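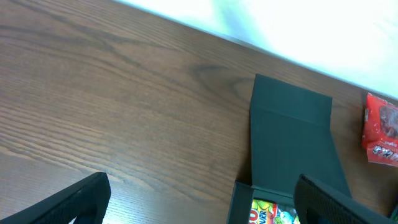
Packing Cell Practice: Frequently Asked Questions

Print this page | E-mail this page

Which cells does this cover?
All tabletop cells at Nodard that place wrapped candy in small lidded boxes, including the Skilimari line. Palletizing is covered separately.

Does the lid have to be open before the gripper moves in?
Yes. The lid is folded back fully and the fingers are opened wider than the box. A lid that springs up past vertical is a reject and goes back to the box supplier.

May other packets lie on the table during a pick?
Yes, provided they are outside the marked work area. A packet inside it stops the cycle.

How many retries are allowed?
2 per item. After the second failed grasp the cell holds and calls the operator. Do not raise the limit in the Wusura controller — the setting is audited.

What about shiny wrappers?
Crinkled, glossy film reflects light and can upset edge detection. Run the Saber lighting check at the start of each shift and after any lamp is replaced. Bare wood with a sheen can cause the same fault; use the matte mat if the check fails twice.

When are finger pads replaced?
Every 1000 cycles, or sooner if the texture is worn smooth. Replace both pads together and log the change.

Can I reach in while the cell is on hold?
No. Hold is not a safe stop. Press the stop button, wait 5 seconds, and confirm the lamp is off.

Who can approve an exception?
The shift lead, in writing, for one shift only. Standing exceptions are reviewed in January.

Print this page | E-mail this page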